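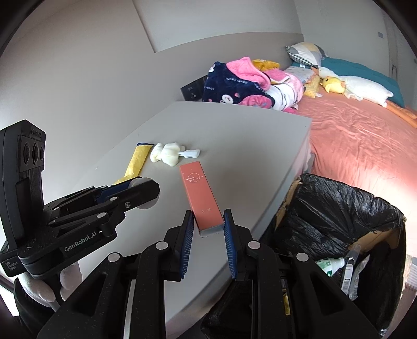

COMHAM, January

How to pack a slim printed box for the mail

By Beatriz Baptista

A narrow, flat presentation box is one of the easier things to mail and one of the easiest to ruin. The long sides bow in when something heavy sits on them, and a solid color like orange-red shows every scuff as a pale line. If the person receiving it will keep the box, pack it as carefully as what goes inside.

What you need

A rigid outer carton, at least an inch longer and wider than the box
White tissue paper, uncolored
Two pieces of clean corrugated cardboard
Paper tape and scissors
Kraft paper for filling
A kitchen scale

1. Clear and wipe the table

Work on a pale, smooth surface if you have one. Grit shows up on it, and grit is what scratches the printing. Wipe the surface with a damp cloth, then a dry one, and let it dry completely before you set the box down.

2. Look the box over

Turn it under a lamp and run a finger along each edge. Check any fine line work closely. The orange-red box has a thin white circular logo near one end and a pair of small white Chinese characters near the middle, and white details like these pick up dirt from your hands. Dust them with a dry makeup brush. Don't use water or an eraser.

Look at the ends, too. On this one the printing stops at a slightly lighter, greyish band. Keep tape away from any place where the color changes, as well as from the logo.

3. Close it without tape

Never tape a presentation box directly, even with the low-tack kind. If the box won't stay shut by itself, wrap a strip of tissue around the middle and tape the tissue to itself. A rubber band will dent the edges and can leave a mark after a warm day in a truck.

4. Wrap it in tissue

Lay out a sheet about three times as wide as the box. Place the box face down along one long side and roll it over, keeping the tissue snug but not tight. Fold the ends in flat. Use plain white tissue, because dyed tissue can transfer color if it gets damp.

5. Make the sandwich

Cut both pieces of cardboard half an inch larger than the box all the way around. Run the corrugation lengthwise on one and crosswise on the other. Put the wrapped box between them and tape across the cardboard in three places. The tape should hold everything still without squeezing. If the cardboard curves, you pulled too hard.

I used to skip the crosswise piece. Rūta Laur, who packed orders at the Idmont shop for years, got me to change after a box I sent her arrived with a crease straight across the lid.

6. Fill the carton

Crumple kraft paper into the bottom of the carton, set the sandwich in flat, and fill the sides before the top. Close the flaps and shake it gently. If you hear or feel it slide, open it and add more paper at the ends. Narrow boxes nearly always travel end to end.

7. Weigh it before you seal it

Weigh the closed carton on the kitchen scale. My last one came to 498 grams with the filling in, and swapping the carton for a smaller one saved 68 grams. Put a card with both addresses inside, then tape the center seam and both ends.

If you have several to send

Pack each one in its own tissue and cardboard and stand them on their long edges in one carton, tight enough that none can lean. Don't stack them flat. The bottom one takes all the weight.

Keep the cardboard pieces that come back to you. Write the size on the corner in pencil and store them flat behind a shelf or under a bed.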